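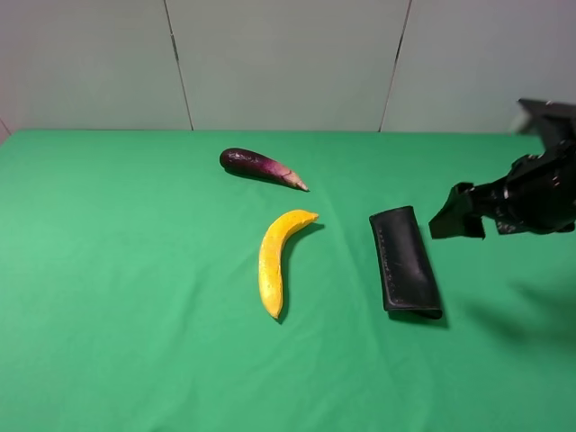 长茄子是我家厨房里出场次数最多的菜，夏天尤其如此，到了八月，有时候中午吃了凉拌的，晚上又端上来一盘红烧的，家里人也没什么怨言。这些年总有朋友问我，茄子怎么做才不吃油，怎么蒸才不发黑，为什么买回来放两天就皱了，我每次都在微信里一段一段地发语音，发到后来自己都嫌自己啰嗦，干脆坐下来写一篇完整的，以后谁问就把链接丢给谁。说的主要是细长的那一种，圆茄子脾气不大一样，后面会顺带提几句。长茄子最好看的地方在颜色上，圆圆的那一头紫得发黑，皮上泛着白白的光，往蒂的方向慢慢淡成红紫，再淡成粉白，到最尖的地方就成了浅浅的米色。放在绿桌布上一衬，我每回都舍不得马上下刀，总要看一会儿。看归看，饭还是要做的，咱们从买菜说起。

一、在菜摊上怎么挑

挑茄子我先用眼睛，再用手。眼睛看的是皮，皮要亮，要绷得住。放久了的茄子，皮上的光先没了，变得闷闷的，接着起细纹，用指甲轻轻一碰就觉得皮和肉之间松了。颜色深浅跟品种有关系，有的通身都深，有的靠近蒂的地方发白发粉，两种都好吃，不必在这上头纠结。

手上掂一掂。同样大小的两根，我挑轻的那一根。这话是以前菜场里一位卖菜的阿姨教我的，她说茄子老了籽就多，籽多了就压手。我试了很多年，觉得大体上是准的，偶尔也有走眼的时候，切开一看籽都发褐了，那就把籽多的那一段刮掉，剩下的照样做红烧，味道重一点，吃不太出来。

再轻轻捏一下。注意是轻轻的，菜摊老板最烦人使劲捏。嫩茄子捏下去有一点弹，松手能回来。捏下去是一个坑的，说明已经软了；捏上去硬邦邦像木头一样的，可能摘得太早，蒸起来特别费时间。

还有一个地方很多人不看，就是蒂。蒂和果肉相接的那一圈，如果颜色比旁边浅，说明茄子还在长的时候就摘下来了，比较嫩。蒂的切口干一点没关系，发霉或者发黏的就别要了。带刺的品种拿的时候当心一些，我被扎过好几回，刺很细，找半天都找不到。

至于粗细，做蒸茄子我喜欢挑细的，熟得均匀，撕起来也成条；做茄盒、煎茄片就挑粗一点的，切出来的片大，夹得住肉。弯的直的味道一样，弯的有时候还便宜些。只是一锅要蒸好几根的时候，直的比较好码。

二、买回来怎么放

茄子怕冷，也怕闷，还怕干，说起来真是个娇气的东西。我的做法是这样的：当天或者第二天就吃的，根本不进冰箱，放在厨房里阴凉通风的地方，不要晒到太阳，不要洗。表皮上那一层蜡能替它锁住水分，一洗一擦就破了，很快就会发软。

要多放几天的，每一根用厨房纸或者旧报纸包起来，再套一个袋子，袋口不要扎死，放进冰箱的蔬菜格里，别贴着里面的冷壁。温度太低的话，茄子皮上会出现一个个凹下去的褐色小点，切开里面的肉也发褐，那就是冻伤了。能吃，口感发柴，做凉拌就不太合适了。

包好以后不要在上面压土豆、南瓜那些重东西。茄子看着结实，里面的肉其实像海绵，压过的地方外面看不出来，切开是一块深色的印子。我以前买菜图省事，什么都往一个袋子里塞，茄子永远在最底下，后来学乖了，宁可单独拎着。

水果里头，香蕉、苹果、熟透了的番茄，都不要跟茄子挨着放。这些东西成熟的时候会放出乙烯，一种看不见闻不着的气体，会催着旁边的蔬菜瓜果一起变老。在桌上摆一会儿当然没事，吃饭前搁在一起也不要紧，可要是一起塞进袋子里过夜，茄子就老得特别快，蒂那里先发褐，皮也跟着没了精神。 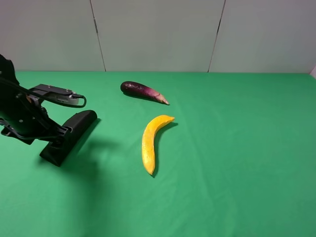 所以我家厨房里水果归水果，菜归菜，一个靠窗，一个靠墙。靠墙的那一层是个Bendwood的小木架，通风还不错，茄子、洋葱、蒜都在那里，中间隔开一点。香蕉我是挂起来的，挂着比趴着不容易黑。有一阵子家里人图方便，总把买回来的东西一股脑放在一块儿，我说了几次也没有用，后来在架子上贴了张纸条，写上“菜”，倒是慢慢好了。

如果已经切开了没用完，切面会很快变成褐色，这是氧化，不是坏了。用保鲜膜贴着切面包紧，放冰箱，第二天把表面那一薄层切掉就行。再久我就不建议留了，茄子便宜，不值得为半根操心。

冷冻也可以，不过不要冻生的。生茄子冻完再化开，出一大摊水，肉成了棉絮。要冻就先蒸熟或者煎熟，放凉了分成小份，压扁袋子里的空气再冻。拿出来直接下锅红烧，或者煮面的时候丢几块进去，都很好用。

三、洗和切

下锅之前再洗。整根在水龙头下冲，用手搓一搓，蒂下面容易藏灰，把那几片萼片掀起来冲一冲。皮我是不削的，紫皮本来就薄，煮软了几乎没有感觉，而且削了皮的茄子在锅里特别容易散。家里有牙口不好的老人，可以隔一条削一条，像斑马那样，样子也有趣。

去蒂的时候，不要一刀从最粗的地方切下去，那样会带走一大块好肉。刀尖沿着萼片的边缘转一圈，把萼片剥下来，只切掉硬的那一点点就够了。有人连蒂都不扔，把里面的芯剥出来跟肉一起炒，有嚼头，我母亲就喜欢吃这个。

切法跟着做法走。

蒸的，切成跟蒸盘差不多长的段，粗的再竖着对剖。

红烧的，滚刀块。滚刀块就是切一刀，把茄子往自己这边滚一点，再斜着切一刀，每一块都有几个面，容易裹上汁。块不要太小，茄子熟了会缩，生的时候看着偏大，出锅时正好。

鱼香的、炒肉丝的，切成手指粗的条，尽量每一条都带着皮，带皮的才挺得住。

煎的，斜着切厚片，比一枚硬币厚上几倍，太薄了一翻面就破。

茄盒的，一刀不切断，一刀切断，两片连在一起像个小荷包。

刀要快。钝刀切茄子，皮会打滑，使的劲一大，肉就被压实了，刀口毛毛糙糙的，变色也更快。我每次切之前在磨刀棒上走几下，花不了多少工夫。

四、怎样让它不变黑

这是问得最多的一件事，我多讲几句。

茄子变黑有两种情形，一种是生的时候切开了，肉变褐；一种是做熟以后，原来漂漂亮亮的紫皮变成灰褐色。原因不一样，办法也不一样。

生的时候变褐，是果肉碰到空气氧化了。最简单的办法是切了马上下锅，一点问题都没有。要是得等一会儿，就泡在淡盐水里。我用2000毫升的清水，放一平勺盐，搅化了，把切好的茄子放进去，上面压一个盘子，让它整个没在水下。不压的话它全漂着，露出来的那一面照样变褐，等于白泡。泡10分钟就捞出来，沥水，再用干净的布或者厨房纸按干。按干这一步要紧，带着水下油锅，油会溅得到处都是。

水里加几滴白醋也有用，不过加多了会有酸味，我做凉拌的时候才加。

熟了以后皮变色，是另一回事。紫皮里的花青素会往水里跑，遇到不同的酸碱也会变样子，煮的时间长了，颜色就保不住。想保住紫色，有几个办法可以一起用：蒸之前在皮上抹薄薄一层油，或者抹一点白醋；水烧开了、蒸汽上来了再放茄子，不要冷水就放进去慢慢焐；皮朝下放，肉朝上，锅盖上的水就不会直接滴在皮上。做红烧的，先用热油把皮那一面煎一下，颜色也能留住不少。

我把话说在前头，再怎么小心，家里做的茄子也没有馆子里那么紫。馆子里是宽油大火，一大锅油炸出来的，咱们家里犯不着。颜色暗一点，浇上蒜泥撒上葱花，照样香。

五、最家常的一道：手撕蒜泥茄子

要是您从来没做过茄子，就从这一道开始吧，几乎不会失败。

准备的东西：长茄子几根，蒜一头，生抽两勺，香醋一勺，糖一小撮，盐一点点，香油几滴，小葱或者香菜随意，喜欢吃辣的加一勺油泼辣子。一勺就是家里喝汤的那种勺子，不用太精确。

锅里先烧水。我用的是一口Forna的两层蒸锅，用了好些年，盖子上的把手都换过一回了，别的锅架上一个蒸格也行。水要多放一些，免得蒸到一半烧干。等水的时候把茄子洗了切段，粗的对剖，皮上抹一点油。

水大开以后把茄子摆进去，皮朝下，尽量不要摞起来，实在放不下就交叉着摞，中间留出缝让蒸汽走。盖上盖子，大火。细的蒸10分钟左右就该去看一看了——这里我得纠正自己一句，别信“左右”，信筷子。拿一根筷子从最粗的地方戳下去，像戳豆腐一样没有阻力，就是熟了。要是还有点顶，再蒸一小会儿。茄子没蒸透会发涩，蒸过头倒问题不大，顶多软烂一点，所以拿不准的时候宁可多蒸一会儿。

蒸好了马上端出来，盘子里那一汪水一定倒掉。这水又涩又寡，留着会把调料冲淡，好多人拌出来没味道，毛病就出在这儿。倒掉以后晾一晾，晾到不烫手了，顺着纹路撕成条。用手撕的比刀切的入味，撕出来的面毛毛的，挂得住汁。懒得动手的话，用两把叉子对着拉也行。

撕茄子的时候来调汁。蒜剥好拍一下，剁成泥，剁之前撒一点盐在上面，蒜就不会满案板乱蹦，剁出来也更黏。剁好了放一会儿再用，味道会更冲更香。把蒜泥放在小碗里，加生抽、香醋、糖、香油，搅匀，尝一尝。这时候的汁要比您觉得正好的再咸一点点，茄子本身是淡的，拌进去就平了。

喜欢热香的，可以烧一小勺油，烧到微微冒烟，浇在蒜泥上，滋啦一声，再加别的调料。我夏天喜欢生蒜泥，天冷了就浇热油，两种都好。

汁倒在茄子上，拌匀，放一会儿再吃。刚拌好的味道浮在外面，等等它，味道才进得去。放进冰箱冰一冰，第二顿就着稀饭，我可以吃一大盘。

六、不吃油的红烧茄子

茄子吃油，是因为果肉里全是小孔，像一块海绵。生的时候下锅，油一下子就被吸光了，您看锅里干了，又添一勺，又被吸光，再添，等到茄子软了塌了，油又全吐出来，一盘子油汪汪的。要让它少吃油，思路就是在下油之前，先让这块海绵塌下去。

我用过好几种办法，一个一个说。

第一种是盐腌。切好的滚刀块放在大碗里，撒半勺盐，抓匀，放着不管，过一阵子碗底就会出水。用手轻轻攥一攥，别攥烂了，把水倒掉。这时候茄子已经软塌塌的，下锅只要薄薄一层油就够。后面放酱油要手轻一点，已经有底味了。

第二种是先蒸。跟前面凉拌一样，蒸到七八成熟，倒掉水，再下锅烧。这样用的油最少，味道比较清，给老人和孩子吃很合适，缺点是没有煎过的那股香气。

第三种是干煸。不粘锅里一滴油不放，把茄子块倒进去，中火慢慢翻，煸到表面有点焦黄，整个缩小了一圈，盛出来，再放油炒料。这个办法香，可是要守在锅边上，我一般是有心情的时候才做。

第四种是微波炉。盘子上铺好，转几分钟，拿出来翻一翻再转一会儿，软了就行。赶时间的时候真是救命，口感也不差。

还有裹淀粉的，在按干的茄子块上撒一层干淀粉，抖匀，淀粉把小孔封住，下锅煎到外面结一层薄壳，再浇汁。这样做出来外头滑里头软，最像馆子里的，用油比前面几种多一些，比直接下锅还是省得多。

我平时用得最多的是盐腌，下面就按这个写。

茄子攥干以后，锅烧热，放一勺半的油，晃一晃，让锅底都沾上。茄子下锅，铺开，先别急着翻，让它在锅里待一会儿，底下上了色再翻。我以前性子急，铲子一刻不停，炒出来总是一锅泥，后来才明白，茄子要的是耐心，越翻越烂。煎到几面都有一点黄，盛出来。

锅里剩的油如果不够，补几滴，下葱白、姜末、一半的蒜，小火炒香。喜欢肉的，这时候放一点肉末，炒到变色出油。接着放一勺豆瓣酱或者黄豆酱，炒出红油，烹一点料酒，加生抽、一点点老抽、半勺糖，再加小半碗热水。水开了，茄子回锅，盖上盖子，中小火焖一会儿，让汁吃进去。

开盖以后转大火，汁收到能挂在茄子上，把剩下的一半蒜撒进去，翻两下，关火。蒜分两次放，是我自己的习惯，前面的出底香，后面的出鲜香，味道厚一些。出锅前沿着锅边淋几滴醋，吃不出酸，就是觉得提神。

配米饭，别的菜都可以不要了。剩下的汁第二天早上拿来拌面，我家常常有人为这个抢起来。

七、煎茄片，给不爱吃茄子的人

我有个芬兰朋友叫Aino Mäkelä，跟我做了好几年邻居。她小时候吃过的茄子大概都是水煮一样软塌塌的，长大以后见了茄子就摇头。有一次来我家吃饭，我给她做了煎茄片，她先是礼貌地夹了一片，后来自己把盘子端过去了。从那以后她自己也在家里做，还给我发来过她的改良版，配酸奶和莳萝，我试了，很清爽，推荐给各位。

做法很简单。茄子斜切厚片，两面撒一点点盐，放一阵，用厨房纸把渗出来的水按干。两个鸡蛋打散，另外一个盘子里放一点面粉。茄片先沾面粉，抖掉多余的，再裹上蛋液，下锅中小火煎。油不用多，薄薄一层，煎到一面金黄再翻另一面。因为先沾了面粉和鸡蛋，茄子几乎吸不进油。

蘸料我有两种。中式的是椒盐，花椒和盐在干锅里小火炒香，碾碎就成。另一种就是Aino那个，原味酸奶一小碗，加切碎的莳萝、一点盐、一点柠檬汁、半瓣蒜磨成的泥，搅一搅，冰一下。莳萝买不到，换成薄荷或者香菜也可以，她本人是不同意换的。

煎好的要趁热吃，放凉了蛋皮会变软。要是人多，一锅一锅煎来不及，可以把煎好的放在烤箱的架子上，用最低温度保着，架子下面透风，不会捂出水汽。

八、整根烤茄子

有烤箱的可以试试这个，最省事。茄子洗净擦干，整根不用去蒂，拿叉子在皮上扎几下，让里面的蒸汽有地方出去。这一步千万不要省，我有一次忘了，茄子在烤箱里砰的一声，第二天光擦烤箱就擦了一上午。

高温烤到皮皱起来，整根塌下去，用夹子轻轻一夹觉得里面全软了，就拿出来。中间剖开，肉往两边摊平，用叉子划几道，浇上蒜蓉酱，再送回去烤一小会儿，烤到蒜蓉边上有点焦。

蒜蓉酱可以多做一些存着。我一次用60克剥好的蒜，剁碎，分成两份。锅里放油，小火把其中一份慢慢炸到浅黄就关火，别等到深黄，余温还会继续往前走，过了就苦。趁着油热，把另一份生蒜倒进去，搅开，再放生抽、一点蚝油、一点糖、盐、小米辣。放凉了装瓶进冰箱，几天之内吃完。蒸虾、蒸粉丝、拌青菜都能用。装瓶我用的是Florkell的小玻璃罐，口大，勺子伸得进去，洗起来也方便，家里有差不多的罐子都可以，关键是无油无水。

如果家里是明火灶，也可以架个铁网直接在火上烤，烤得外皮焦黑，剥掉皮，肉里会有一股烟熏味，拌上皮蛋和青椒，是我们那边夏天下酒的菜。剥皮的时候不要图快用水冲，一冲香味就跟着走了，手边放一碗凉水，烫了就沾一下手指。

九、圆茄子和别的茄子

圆茄子肉更紧，水分少一点，适合做茄盒、烧茄子、打卤。同样的做法，用圆茄子要多花些时间，皮也厚一些，可以削掉一部分。做蒸的，要切成条再蒸，整个蒸里面很难透。

青茄子和白茄子，味道都比较清，皮有的偏硬，煮久一点就好。做青茄子不用操心颜色变黑，这是它的好处。小小的圆茄子，可以整个做咖喱，我照着一本旧菜谱做过一回，书里管那道菜叫Thambiah咖喱，用了椰浆、芥菜籽和咖喱叶，茄子先在底部切个十字，不切断，让汁往里走。家里香了一整天，改天有空单独写。

十、吃茄子时桌上的几件小事

这一段跟做菜关系不大，可我既然写了，就一并写下来吧。

茄子菜多半带汁，又是酱油又是油的，最容易滴在桌布上。滴上了不要马上用湿布去擦，越擦印子越大。先拿勺子背把表面的刮起来，用纸巾按，把油吸走，再撒一点干淀粉在上面，放一阵，抖掉。之后在印子上点一点洗洁精，用手指轻轻揉，揉开了再洗。颜色鲜艳的桌布，第一次洗的时候要单独洗，我那块绿的就是这样伺候的。水不要太热，晾的时候背面朝外，别在大太阳底下晒。

桌布上有褶子，我是不大管的，除非来客人。来客人的话，前一天晚上喷点水，用手掌从中间往四边抹开，过一夜也能平下去不少，熨斗都不用拿出来。

凉拌茄子用浅一点的大盘子装，铺开，汁能均匀些。红烧的就用深碗，保温。要是您也喜欢紫色，可以用白盘子，茄子皮那一点点紫在白底上最显。

十一、常有人问的

茄子切开里面有褐色的籽，还能吃吗？
籽褐了多半是老了，肉没有发黑发黏、没有怪味就能吃，口感差一点，味道可能有些发苦。把籽刮掉，做重口味的。

吃了嘴里发麻发涩是怎么回事？
多数是没熟透。茄子我从来不做半生的，戳得动才算数。要是每次吃了都不舒服，可能是对茄子敏感，那就别勉强，去问问医生。

泡盐水会不会把营养泡掉？
多少会有一点。想讲究的，切了就下锅，不泡最好，颜色深一点就深一点。我有客人的时候才泡。

蒸茄子能用电饭锅吗？
能。煮饭的时候上面架个蒸格，茄子放上去，饭好了它也好了。只是焖得久，颜色会暗，饭也会沾一点茄子味，我自己倒挺喜欢的。拿出来的时候小心盘子里的水，别倒进饭里。

剩的红烧茄子怎么热？
锅里放一点点水，小火盖着盖子热，别总翻。或者干脆切碎了做成卤，加个番茄，浇在面上。跟米饭一起炒也行，那就多放一点黑胡椒。

可以提前一天准备吗？
凉拌的可以提前一天蒸好，撕好，不放汁，盖上放冰箱，吃之前再拌。蒜泥也等到那时候再剁，隔夜的蒜泥有股闷味。红烧的提前做完全没问题，隔一晚味道更进去了。煎茄片不行，得现做。

孩子不肯吃怎么办？
把蒸软的茄子压成泥，混在肉馅里做丸子或者包子，馅儿会特别嫩。先别说是茄子，等他吃完了、说好吃了，再告诉他。我家小的那个就是这样骗过来的，现在自己会点名要鱼香茄子，还嫌我糖放少了。

鱼香茄子的汁我还在跟他磨合，糖和醋的比例改了好几次，等定下来了再写上来。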